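Spent the afternoon trying to write a budget request for a robot that tidies up. I have 5 tabs open and four of them are quotes. The fifth is a recipe for soup, and it's the only one with a total at the bottom.

Background for new followers: our lab wants a mobile base with an arm on it. Drives about a furnished flat, picks things up, puts them where they belong. The head of department wants a single number by February. These two wants have not been introduced to each other.

So before anyone spends real money we're doing the whole job in simulation. My argument, as it appears on the form: a simulated robot can be returned without a restocking fee.

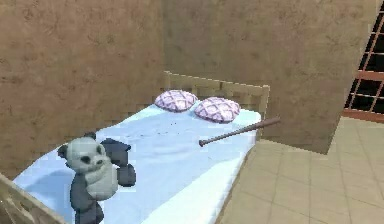 Panda and baseball bat, both on the bed. Both on the tidy list.

The bat has already cost us one supplier. I'd been looking at the smaller Zevuneck arm, mostly for its price, and had pictured it lifting cups. Then I read the payload line again and thought about something long, held by one end. Payload figures are quoted close in to the wrist. Bats are not held close in to the wrist. Goodbye, Zevuneck small. Hello, Zevuneck medium, and a rather different conversation with finance.

Lindalva Sampaio (does our accounts, has seen everything) asked why we couldn't just leave the bat off the list. I've been thinking about this for two days and have no good reply.

Next question, the base. Everyone budgets for the arm, the arm is the exciting bit. Then you try to get the thing from one room to the next. 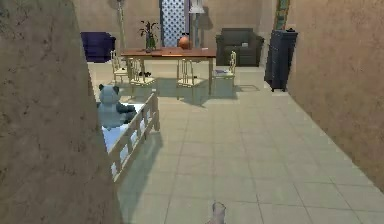
Between the walls and on to the dining table. Crib on the left, chairs everywhere.

Grevmont quote their base with "navigation". I rang to ask what was in navigation. Navigation is the software. The sensors that the software would like to look through are on page 8, under accessories. So is the charger. I asked whether people often buy the base without the charger and was told it was a popular configuration.

Things I have now learnt to ask every supplier, offered free:
Does the price include the gripper
Does the price include the fingers on the gripper (yes, really)
Who pays the freight
Who pays the freight when it goes back
What does year 2 cost

Year 2 is where they get you. Araújo were the cheapest by a mile until I reached the support contract. I've put it in the spreadsheet in a slightly smaller font so it upsets me less.
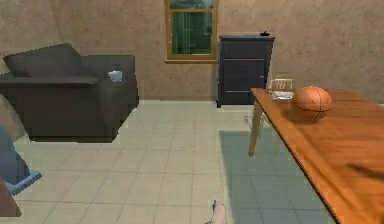 Basketball on the dining table, dresser over by the window.

The basketball is why there's now a line for grippers, plural. A gripper that opens wide enough for a ball costs more than one that doesn't, and then I worry about it on small things. Makero will sell you a tool changer so you can have both. The tool changer costs more than either gripper. I admire this as a business.

I did suggest a smaller ball. The researchers looked at me as if I'd proposed a smaller house.

Reach is the other one. Dining tables are deep. Anything in the middle of one is a long way from wherever the base can park, chairs being where chairs are. An arm with more reach means a heavier arm, which means a heavier base, which means Grevmont again, page 8, hello old friend.

Current state of the spreadsheet: 447 rows. I'd like to say they're all hardware, but a fair few are me arguing with myself in the notes column. The total moves every time I sort it, which I'm told it shouldn't.

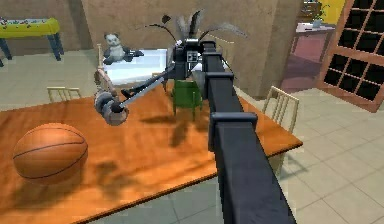

Ataahua Tuhiwai replied that we should put a tenth of the lot aside for spares before choosing anything, fingers and cables first, and that if the form has no box for spares we should write them under "consumables" and look confident.

Done. There is no box for spares. There is a box for "vehicle livery", so if this all goes through we could have it painted.

Revised plan, then. Medium arm, Grevmont base with all of page 8, one wide gripper, no tool changer, spares disguised as consumables. Support contract for year 2 written out in full at normal size, because Lindalva found the small font.

Sending the draft up tomorrow. If they ask for it cheaper I'm offering them the simulation and a nice mug.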